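Jutis Facilities Help Desk
Ticket 2000: Fruit preparation bench, Gerkport kitchen
Category: Surfaces and food handling
Priority: Normal
Status: Open, awaiting parts
Logged: 11 August 2020

Summary of request
The Gerkport kitchen reports that produce baskets are moving on the marble-patterned benchtop while fruit is being sorted. The kitchen also reports a sticky residue on the benchtop that comes back after cleaning. The requester asks whether the surface requires treatment or replacement.

History
A similar request was received in July and closed after the benchtop was cleaned with the standard Hotden degreaser. No basket was inspected at that time. The present ticket has been opened separately so that the baskets and the surface can be assessed together.

Entry 1
The requester was asked to confirm which baskets are affected. Reply received: the pink perforated baskets supplied by Kushnir are affected. The white tubs from the same order stay in place. The requester added that the problem is worse on mornings when fruit is rinsed in the basket and set down without draining.

Entry 2
A technician attended the site. The benchtop was checked with a level at both ends and in the centre and was found to be within tolerance. No lifting or swelling was found at the joins. The benchtop is not considered to be the cause and replacement is not recommended.

Entry 3
Seven baskets were taken from the storage shelf and examined on the underside. Four had lost one or more of the small rubber feet fitted by the kitchen last year. The adhesive left behind had softened and was transferring to the benchtop. This accounts for the residue, which the degreaser thins but does not fully lift.

Entry 4
Interim instructions were issued to the kitchen:
Drain rinsed fruit over the sink before the basket is returned to the bench.
Place a folded tea towel under any basket with missing feet.
Remove adhesive with warm soapy water and a plastic scraper. Metal scrapers and scouring powder must not be used on this surface.
Put empty produce bags in the bin before sorting begins. A basket standing on a plastic bag will slide whether or not its feet are intact.
Keep fruit on the stem until it is needed. Loose fruit rolls to one side and shifts the weight in the basket.

Entry 5
The requester asked whether the baskets could be replaced with the solid white tubs. This is not supported for rinsed fruit, as the tubs do not drain. The tubs may continue to be used for dry goods. The existing baskets are sound and will be retained.

Entry 6
Replacement feet have been ordered from Kushnir in a pack of 64. The supplier has advised that the adhesive is a different type from the one used previously and must be left to cure overnight before the basket is washed. The kitchen has been asked to set the affected baskets aside on the evening the parts arrive.

Attachments to this ticket: pink basket and clear plastic on the benchtop; pink basket with fruit.

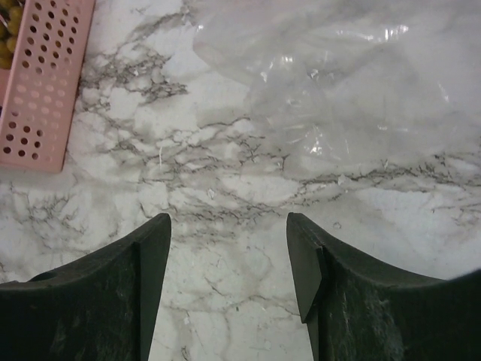
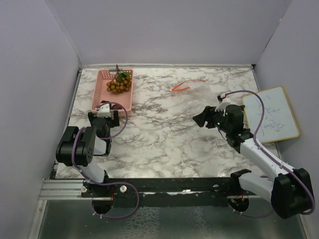
Action outstanding
The kitchen is to notify the help desk when the feet have been fitted. A technician will then repeat the check with a full basket, first on a dry surface and again after rinsing. If movement continues, a non-slip mat will be quoted under a separate ticket, and the cost will be charged to the Gerkport kitchen account.

The requester is reminded to quote the ticket number in all correspondence. This ticket will remain open until the second check has been recorded.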